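Equipment Planning Coordinator — Robotics
Kerkimo, Clerkholm office
Posted 12 April 2022
Reference 429

Kerkimo is hiring one person to plan and run equipment purchasing for our robotics group. The position is full time, on site, and reports to Sveva Mancuso, head of operations.

Until now the engineers have done their own buying. That worked when the group was small. We now have orders placed twice, spare parts nobody has listed, and a budget that gets rebuilt from receipts every December. We want one person to own this.

What you will do

Keep the equipment list for the group: grippers, finger pads, cameras, printed markers, tables, lighting, and the computers that go with them.
Work with the engineers to write the yearly equipment budget and update it every quarter.
Get quotes, compare them, and place orders. Purchases above your signing limit go to Sandro Benedetti in finance.
Track wear parts and set reorder points. Soft finger pads are the main one.
Plan lead times for Longo, our next project, which will need 15 hand-held grippers set up and ready before its first work session.
Arrange repairs and returns, and keep warranty papers where other people can find them.

You will have a desk in the same open room as the engineers. Expect to spend part of most days at the work tables, checking what is in use and what needs replacing. 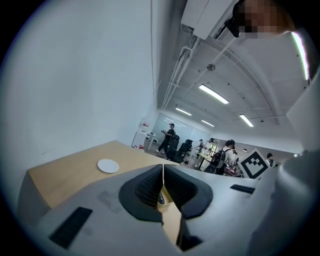

What we need from you

At least 3 years in purchasing, lab management, or a similar job. Good spreadsheet skills. You should be comfortable asking an engineer why a part is needed and what happens if it comes a month late. A technical degree is not required — we will teach you the hardware. Experience with import paperwork helps, as one of our suppliers ships from overseas.

Hours and benefits

Forty hours a week, with a start time you can agree with your manager. Health coverage begins on your first day. There are 4 trips a year to our storage site in Hirklow for the stock count, with travel paid.

How to apply

Send a resume and a one-page letter to Mared Jarman in hiring, with the reference number in the subject line. In the letter, tell us about a budget you were responsible for and one purchase you would handle differently now. Questions about the daily work can go to Vitalii Savchuk, who leads the gripper team.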